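Forum der Hausverwaltung Dustley – Bereich Arbeitsplätze und Ausstattung
Thema: Ablage von Kopfhörern und Kabeln auf den weißen Tischen

Verwaltung_Paredes schrieb:
Sehr geehrte Nutzerinnen und Nutzer, ab September gilt für Raum 282 folgende Regelung: Kopfhörer sind nach Gebrauch in das Fach zu legen. Lose Kabel auf der Tischfläche sind zu bündeln. Maßgeblich ist der Tisch an der hellgrauen Rückwand. 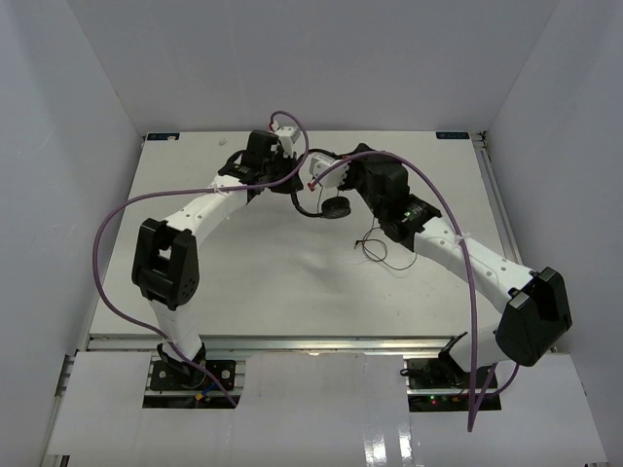 Arbeitstisch mit dünnen schwarzen Kabeln auf der Platte

M. Meredith schrieb:
Der Regelung zu den Kabeln stimme ich zu. Für die Kopfhörer halte ich das Fach für ungeeignet. Es ist zu schmal, die Bügel werden beim Einlegen verkantet. Ich beantrage Haken an der Seitenwand.
Mali Meredith, Nutzervertretung

Bamton53 schrieb:
Dem ist zu widersprechen. An Haken hängende Kopfhörer wurden im Vorjahr wiederholt heruntergerissen. Bei Modellen mit ausziehbarem Bügel genügt es, diesen vor dem Ablegen ganz einzuschieben.

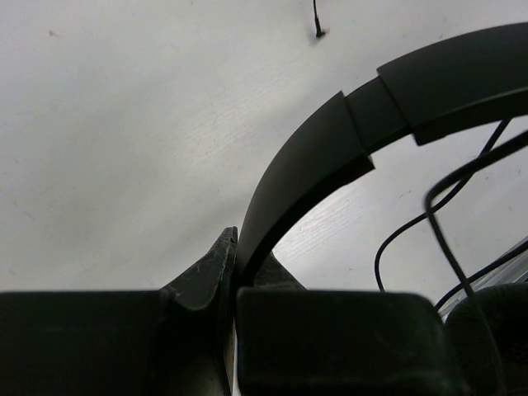
Wer den Bügel ausgezogen lässt, belastet die Führung unnötig. Im Fach ist nach meiner Messung eine Breite von 300 mm vorhanden – das reicht bei eingeschobenem Bügel aus.

M. Meredith schrieb:
Die Messung nehme ich zur Kenntnis. Den Antrag erhalte ich dennoch aufrecht.

Verwaltung_Paredes schrieb:
Über die Haken wird am Montag entschieden. Bis dahin ist das Fach zu benutzen. Kabelbinder liegen am Empfang bereit.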